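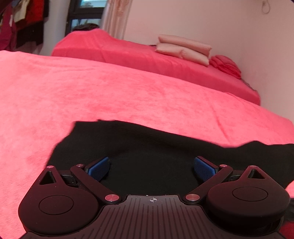
Can donors choose which part of the Adugna water appeal their money goes to?
Donors can name either pump repairs or new storage tanks when they give, and gifts with no named purpose are shared equally between the 2.

Driririx has opened its appeal for the Adugna valley, where three dry years have left hand pumps broken and shallow wells empty for much of the summer. The appeal runs until the end of July and is being led from the charity's office in Turside.

The money will pay for work on 70 village pumps, most of them more than twenty years old. Parts will be bought locally where they can be found, and repair teams will be hired from the valley itself. Each village will also be given a small set of tools and spare seals, so that minor faults can be dealt with on the spot.

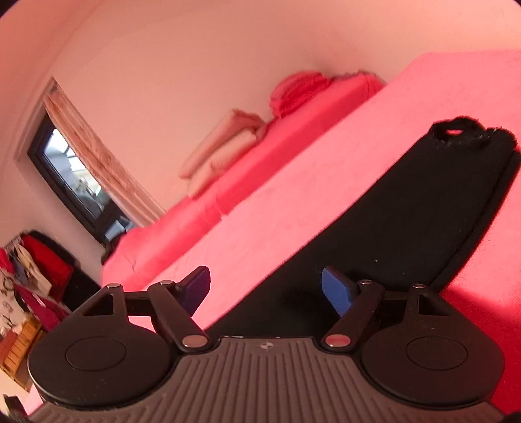
A bed with a vivid pink-red sheet.

The second part of the appeal is for storage. Driririx plans to place tanks beside schools and health posts, filled from roof gutters in the rainy months. One tank, with its base, pipework and tap, costs £955. Churches, schools and clubs are invited to raise the price of a full tank between them, but smaller gifts are just as welcome – £50 buys the rods and seals for one pump repair.

The work will be carried out with Skilomard, the charity's partner in the valley since its first well programme. Skilomard keeps the list of pumps, agrees the order of work with village leaders and signs off each repair before the team is paid. A report on spending will be sent to all donors who leave a postal or email address.

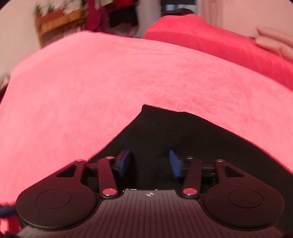 Pink fleece blanket and black fabric.

Driririx is not collecting goods for this appeal. Freight to the valley is slow and expensive, and pipe bought abroad often does not fit the pumps in use there. Anyone who has already set aside fittings or tools is asked to sell them locally and give the proceeds.

Office costs for the appeal are being met from the charity's general funds, so every pound given to the appeal goes to Adugna. If more is raised than the pumps and tanks need, the balance will be held for repairs in the same valley and will not be moved to other programmes.
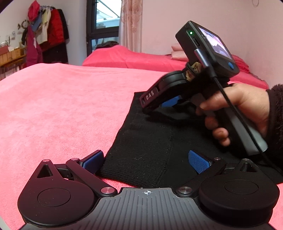
A supporter in Turside wrote to the office that she would prefer to see all the money go on pumps first, as "a tank is no use in a year without rain". Driririx replied that the rainy months have still brought enough to fill a school tank, though for fewer weeks than before, and that her own gift would be put towards pumps as she wished.

How to give
Gifts can be made online through the Driririx website, by standing order, or by cheque payable to Driririx with "Adugna water" written on the back. Cash can be handed in at the Turside office between 9.30 am and 4 pm. Please do not send cash by post.

Groups planning a collection can ask the office for envelopes, posters and a short talk on the appeal. Requests should allow a fortnight for delivery.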